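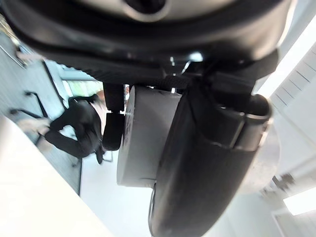

**Figure 3.** View from the wrist of the arm at the Udutitz site, with a person near the stair railing.

### 4.2 Sharing the room with the arm

The introduction of the arm at Udutitz changed first of all how people move through the room, and only later how they divide the work. Before July, the staff of the packing section chose their own way between the tables and the stairs. After the arm was installed by Oneck, they began to keep a certain distance from it, although no written rule asked for this. In Figure 3 the gripper fills most of the view, and the person in black is seen at the left, beyond the fingers, with the arms extended and one hand near the dark railing. We find this view useful for our question, as it shows how near to the gripper a person may come into its sight during a usual shift.

Several workers told us that they did not fear the machine, but that they "listened" to it. One woman, with long experience in the section, explained that she now plans her steps according to its sound. Arruda (Rosângela Arruda, personal communication) observed the same habit at Hamdy, where the arm is older and much louder.

The second change concerns the pace. The section handled 1,142 parcels per shift before the installation and 2,170 after it, while the target agreed with Cirnus was 3,000. The workers did not describe their day as lighter. They lifted less, but they checked more, and the short talks between two parcels became rare. Of the 30 persons interviewed, almost all mentioned the loss of these talks before they mentioned any physical effect. The management had expected complaints about safety and had prepared its training for this subject only. We return to the content of the training in Section 5.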